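Section 4. Entering an Endorsement Announcement

4.1 Before you begin

This section explains how to prepare, schedule and release an announcement for an artist who has signed with a brand partner. It applies to all users of the Costton release desk who hold the Publicist or Senior Publicist role. Users with the Assistant role may save a draft but cannot submit it.

Have the following on hand before you open a new record:

- The countersigned agreement, or the cover page bearing both signatures
- The partner's approved spelling of its own name, including capital letters and any accent marks
- The artist's approved quotation, if one is to be used
- The territory list and the date on which exclusivity begins
- The disclosure wording required by the agreement

Note: An agreement signed by only one party is treated as pending. The system will accept a pending agreement for drafting purposes but will hold the announcement at the Review stage.

4.2 Creating the record

1. Sign in and select Announcements from the left menu.

2. Select New, then Endorsement. Do not use the General News template for an endorsement. It has no disclosure field, and a record cannot be moved from one template to the other after it has been saved.

3. Enter the artist's name as it appears on the roster. If the artist also records under a second name, enter that name in the Also Known As field and leave the main field unchanged.

4. Enter the partner name. Once three letters have been typed, the system offers matching entries from the partner directory. Select the matching entry. Typing the full name by hand creates a duplicate partner, which must then be merged by an administrator.

5. Attach the agreement. The file must be a PDF.

6. Choose the announcement type: New, Renewal or Extension. A renewal begins after the earlier term has ended. An extension is agreed while the earlier term is still running.

7. Select Save Draft. A record number appears at the top right, for example 1784. Quote this number in all correspondence with the release desk.

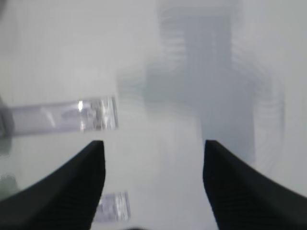 4.3 Writing the announcement text

The long version is sent to press contacts and is limited to 2000 characters, including spaces. The short version is used on the artist's own page and is limited to 900 characters. Both versions are required, even where only one will be published at first.

1. Write the long version first. Place the artist's name, the partner's name and the nature of the arrangement in the opening sentence.

2. State the term only if the agreement permits it. Many agreements treat the length of the term as confidential - check the clause headed Publicity before including it.

3. Do not state or suggest a fee. The text checker flags currency signs and stops the record from being submitted until they are removed.

4. If a single, album or tour is to be mentioned, place it in the final paragraph and enter its release month in the Linked Work field. Where the release date has not been made public, enter the month only, such as September.

5. Add the quotation. Quotations must match the approved wording exactly. Changes to punctuation count as changes and require fresh approval from the artist's management.

6. Paste the disclosure wording into the Disclosure field. It is added automatically to the end of both versions and to every social post created from the record.

Caution: Do not shorten the disclosure wording to make room for other text. A post that appears without its full disclosure must be withdrawn, and the partner may be entitled to treat the omission as a breach.

4.4 Listing existing partners

An artist may already be associated with other brands. The system displays these under Current Partners and marks any that fall within the same product category as the new partner.

If no conflict is marked, continue to 4.5. If a conflict is marked, open the earlier agreement and review its exclusivity clause. Where the clause has ended or does not cover the territory concerned, select Clear Conflict and enter the clause number. Where it still applies, stop and refer the record to the legal desk. Only the legal desk can release a record on which a live conflict has been marked.

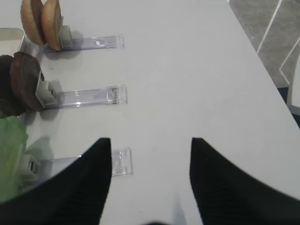
4.5 Scheduling the release

1. Open the Schedule tab and choose a release time. Times are shown in the time zone of the user's office, so staff at Farkwood and Pastwood will see different hours for the same release.

2. Set the embargo. Press contacts receive the long version when the embargo notice is sent, and the artist's page is updated when the embargo lifts.

3. Assign 2 approvers. One must be from the artist's management and one from the partner. The person who created the record cannot act as an approver.

4. Select Submit for Review.

Routine maintenance takes place every Thursday from 6:00 a.m. to 7:00 a.m., Farkwood time. Releases cannot be scheduled within that hour.

Note: If the artist intends to post first from a personal account, select Artist Leads. The desk will then hold its own release until a publicist confirms that the post is live.

4.6 Correcting or withdrawing a release

Before release, select Recall on the Schedule tab. All approvals are canceled and must be given again. After release, select Issue Correction. The original text remains on file, and the corrected version is sent to every contact who received the first one.

A full withdrawal requires a Senior Publicist. For artists on the Hlongwane roster, it also requires written consent from management, which should be attached to the record before Withdraw is selected.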